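Shared workshop opens its kitchen robot bench to members

September 10, 2023

The Likovholm workshop has opened its robot bench for regular use, four months after members started building it in May. The bench carries a single white robot arm and is set up for practice with kitchen tasks such as moving cups, bowls and food items from one spot to another.

The project goes by the name Storko. It was put together in the evenings by 14 members, most of whom had never worked with an arm before. The table was the first part to be finished. Gurneris, a furniture shop in the same building, cut the top and painted it matte white after an earlier, glossy one gave the overhead camera trouble with reflections.

The arm was bought used. Members spent much of the summer on its cables, which kept catching when the wrist turned all the way over. They now hang in wider loops, and the group says that has fixed most of the stops. 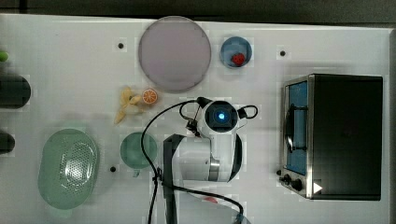 Practice runs are kept short. A member picks one object and one place to put it, guides the arm through the move by hand, and then lets the software try it alone. Each move is recorded 16 times before the group goes on to the next one. Fruit going into a bowl was the first job to be written up in the bench notebook. The toaster oven is planned for later in the fall, starting with the door. It will stay unplugged during all runs.

Software for the bench comes from Mavromatis, a small project run by two former members of the workshop. It is free to download, and the Storko group has been sending back fixes. The latest version lets the arm slow down as it gets close to the table, which members had asked for after two grippers were bent in July.

Bench time can be booked in blocks of 2 hours. New users have to sit in on one session before they run the arm themselves, and no more than 4 people may be at the bench at once. The sign-up sheet is next to the tool cabinet, and members can also book by e-mail.

The group is looking for a second toaster oven for spare parts. Working order is not required.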